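Brundcombe live album — which pressing to get?

flatpick_ray
I've had the Brundcombe live record on cassette for years and want it on vinyl before prices get sillier. There are two versions I see for sale. One is the original on Jerkeck, the other is the Flalbridge reissue with the extra songs. The original goes for up to three times as much. Is it worth it? I mostly want to hear the mandolin properly, which the tape never let me do.

oldgroove
Get the Jerkeck. The reissue is loud and the fiddle is harsh on side two. I have both and the reissue hasn't left the shelf in a long time.

tapehead_mn
I disagree. Original copies were pressed on thin vinyl and most of them were played to death. I went through 5 before I found one without crackle all over the slow songs. The Flalbridge is quiet, it's flat, and you get 7 songs that weren't on the first release, including the long version of "Srisuk." That one alone is worth the price.

oldgroove
The long "Srisuk" is the same performance with the banter left in. There's maybe one extra verse.

tapehead_mn
It's two extra verses and a full banjo break. Play them back to back. The original fades out right as the break starts.

oldgroove
OK, I'll give you the banjo break. I still don't like how it sounds. They pushed the vocals way up and the upright bass went soft. On the original you can hear the fingers on the strings.

porchpicker
I saw them on that tour, in a school gym with folding chairs. The sound was terrible and the show was great. They did 18 songs and came back for two more, and the harmony singing was tighter than on any of the studio records. Neither pressing really gets that across, but the reissue has the between-song talk and that brought some of it back for me.

For what it's worth I play mine in a small room with a bare floor and the treble bounces all over the place. When I put a rug down the reissue got a lot easier to listen to. oldgroove, what are you playing yours on?

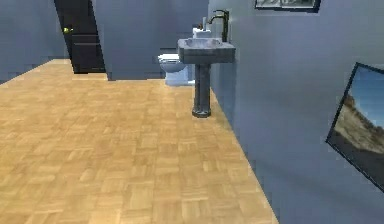
I'd also check the cartridge before blaming the record. Mine was tracking too light and every fiddle part sounded like a saw. I moved it up a little, per the manual, and most of that went away.

oldgroove
Same turntable I've had forever, new stylus last April. Room has carpet. I've had other people over to listen and they picked the original without knowing which was which.

flatpick_ray
How many people?

oldgroove
Two.

tapehead_mn
Well, that settles it then.

sidetwo_sal
Does anyone know if the reissue was cut from the master tapes? The back cover says "original recordings" and that could mean anything.

tapehead_mn
The insert says the tapes were transferred flat and then cut from that file. So there's a digital step. Some people will care. I don't hear it.

sidetwo_sal
I do care, a bit, but not at three times the price. Mine came without the insert so thanks.

porchpicker
Ray, if it's the mandolin you're after, the opening tune on side one is the place to compare. On the original it's off to the left and very clear. On the reissue it's closer to the middle and mixed in with the guitar. I can live with either but they are different.

flatpick_ray
That helps. I found a Flalbridge copy locally, opened but clean, and the seller will let me play it first. If the mandolin bothers me I'll keep looking for a Jerkeck that isn't worn out.

oldgroove
Check the run-out on side two. The early Jerkeck copies have a hand-etched number and the later ones are stamped. You want etched.

tapehead_mn
All five of mine were etched. Four of them crackled.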